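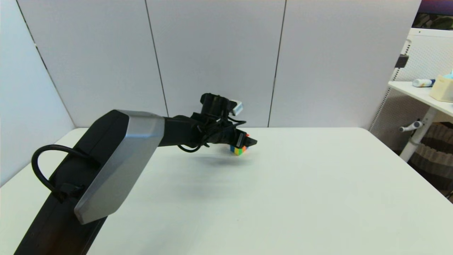

December 2020

Cellar hygrometer at 99 percent again before breakfast. I don't trust it that high up the scale. It is the Gidero, the cheap one, and it sticks near the top after a wet spell. Put it in a sealed jar with damp salt overnight to get a reference point. It should settle at 75 if it is any good. If it doesn't, I will order the Kasprzak and stop arguing with this one.

Rain eased off after lunch and I walked the outside wall. The downspout on the north side still discharges too close to the foundation. I fitted the extension in February and it has slipped out of the elbow, so most of the roof on that side has been draining into the same patch of clay. Pushed it back and put in two screws. It needs a proper strap, but the hardware store in Bosdale closes early now and I was not going to rush for it.

The efflorescence on the inside face lines up with the downspout. It starts at floor level and fades out below the old coal hatch. I brushed off a strip and marked the upper edge with pencil so I can tell whether it climbs. The mortar behind it is soft in places. Whoever repointed it used a hard cement mix over lime, and the brick faces are going as a result. 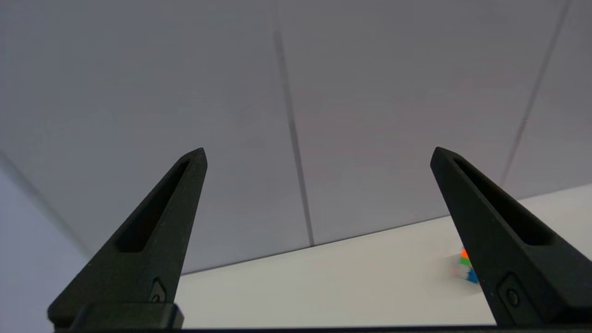
Moved the dehumidifier to the middle of the floor and ran the hose to the drain, which saves emptying the bucket. The Jullus manual claims 10 liters a day, but that figure is for a warm room. At cellar temperature I would expect far less, and the coil ices up if the fan is left on low. Set it to high and left the door at the top of the stairs shut.

Power meter read 512 watts with the defrost cycle running, some 200 in normal operation. At that rate I can live with it until spring, provided the wall gets no worse. Will not paint anything. The sealer paint from the last owners is what trapped the water in the first place - it comes off in sheets along the east side.

Still to do: strap for the downspout, lime for the soft joints (not before the frosts are over), clean the dehumidifier filter. Read the jar tomorrow before the heating comes on.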